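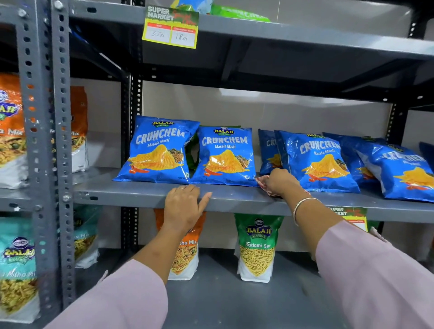
Lerness Shelf Tasks

Student project of the Leldale robotics club
Last update: 11 July 2026

Contents

The set has 1102 short clips of hand work at store shelves, such as wiping a shelf, straightening packets and reading price tags. We made it for our entry in the Clumercombe competition, where a robot must keep a small snack shelf in order. Recording began in March.

Files

clips/ - video, one task per file
labels.csv - task name, shelf level, which hand is used
splits/ - 700 clips for training, the rest for testing

Labels

Every clip was labeled by two club members. When they did not agree, the clip was discussed at the next meeting. Left and right are always from the view of the person who works.

Known problems

Packets often hide each other, so the item labels are weaker than the hand labels. Price tags are partly covered by an arm in many clips - please do not use them to test text reading only.

The baseline code is in the Gwilliam folder.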